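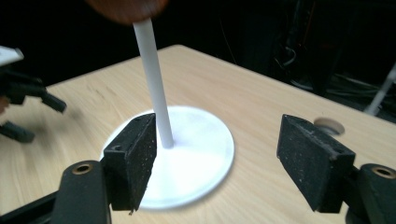 Hand-held grippers at the demonstration table, with the stand in position.

Running the two-gripper table demonstration at an open day

These notes cover setting up and running the hand-held gripper demonstration for visitors. They were written after the February open day at Kistby and replace the older sheet. They assume that the grippers have already been charged and paired, and that whoever runs the table has done at least one recording session.

What the visitor sees

The operator holds one gripper in each hand and moves a small stand from one marked position to another. The movement is recorded through the camera on each gripper. After the run, the recording is played back on the side screen. One complete cycle, including playback, should fit into six minutes. Groups at Kistby were changed over on the quarter hour, which left time for two cycles and questions.

What you need

Two hand-held grippers with clean finger pads
The stand with the round white base
The demonstration table, with the round hole on the operator's right
Recording laptop with Cellano installed
Side screen and its lead
Masking tape, tape measure, lint-free cloth

Setting up the table

1. Place the table so that one corner points away from the operator. Visitors then stand along the two back edges and can see into the gap between the fingers.

2. Clear the table top. Route spare leads over the back and let them hang behind it. Do not use the hole in the table top for leads during the demonstration. A lead coming up through it will catch on the right-hand gripper sooner or later.

3. Mark the start position with two short pieces of tape, 294 mm from the near edge. Mark the end position at 317 mm from the same edge, on the other side of the hole. Remove the start marks once the stand is placed if they show up badly on the screen.

4. Wipe the finger pads. The black pads pick up dust quickly, and specks reduce grip on smooth parts such as the pole. Scuffing on the top edges does no harm. Check the lower edges for loose shreds and trim them with scissors.

5. Open both grippers fully, then close them without a load. Each pair of fingers should meet squarely. If one finger leads, run the zero routine in Cellano before going any further.

Running a cycle

6. Start the recording and hold both grippers still over the table until the counter moves.

7. Bring the first gripper in low, fingers wide open, with the pole between them. Approach from the front. Coming down from above hides the pole from the visitors and tends to knock the wooden top.

8. Close on the lower part of the pole, just above the base. Gripping higher makes the stand swing when it is lifted.

9. Keep the second gripper back at the side of the table until the first has a firm hold, then use it to steady the upper part. Do not let the two sets of fingertips touch. The contact shows up in the force trace and visitors will ask what it is.

10. Lift by no more than 50 mm, carry the stand across, and set it down flat. Open the fingers fully before withdrawing.

11. Stop the recording and name the file with the group number.

Playback

Play the left and right views side by side at half speed. Eckhard Wegener ran playback at full speed for the first groups and found that most people missed the moment of grip. Half speed with one pause at the point of contact worked better. The Hagedorn viewer can be used if Cellano is busy saving, but it does not show the force trace.

Common faults

Stand slips during the lift: pads dusty, or grip too high on the pole.
Base drags across the table: the operator is carrying too low. Practise the height without recording.
Picture very dark behind the table: no action needed. Turning up the exposure washes out the white base.
Views out of step on playback: restart both grippers together and record again.

Packing away

Return the grippers to the Henel case with the fingers closed. Copy the recordings before shutting down the laptop, as the temporary folder is emptied at the next start.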